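Review: Vuvbridge Planner, one-room license

We bought a one-room license for Vuvbridge Planner in the spring, before signing off on a two-arm robot for our furnished demo apartment. The apartment has a couch, a long table, and not much else that matters for reach. The question was whether to budget for one robot or two, and whether the cheaper arms would do.

The license is $143 a month. You can also pay $10 a day for short projects, and that is what I would suggest if you already have your room measurements. We didn't, so the first week went to measuring and we paid for time we hardly used.

Setup is simple. You draw the room, drop in furniture from the library, choose a robot, and set a spot for it to stand. The library has 194 household items. Mugs, boxes and folding chairs are covered well. Lamps and rugs are thin, and there is only one couch with rounded arms. Wall and floor finishes are loud by default and take too many clicks to change. We left ours alone.

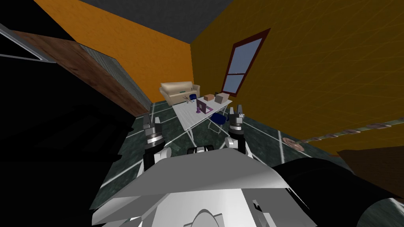 Test room in Vuvbridge Planner, seen from over the robot's torso, with both grippers open in front of the long white table.

The view from the robot is the part I used most. On a floor plan, our table looked easy to serve from one side. From the robot's position it was clear that the things at the back, near the couch, were a different job from the things along the front edge. We ran the reach check from three standing spots and got three different answers, so we added a mobile base to the budget and dropped the second robot.

Cost sheets are weaker. The program totals the robot, grippers and base, but leaves out shipping, spare fingers and training hours. We kept those in our own spreadsheet. Prices for Ilumari arms were current. The Padberg ones were out of date and I had to ask for a quote.

Large rooms are slow. Past 100 objects, moving a chair took several seconds on my office laptop. Support answered within a day and told me to hide small items while editing, which helped.

We also tried Srivastava's planning tool. It has better cost sheets and no view from the robot, and it costs more.

Good: robot view, reach check, easy furniture setup.
Bad: partial cost sheets, slow with a full room, some old prices.

Four stars out of five. Our license runs through June and I plan to cancel it after the order goes in.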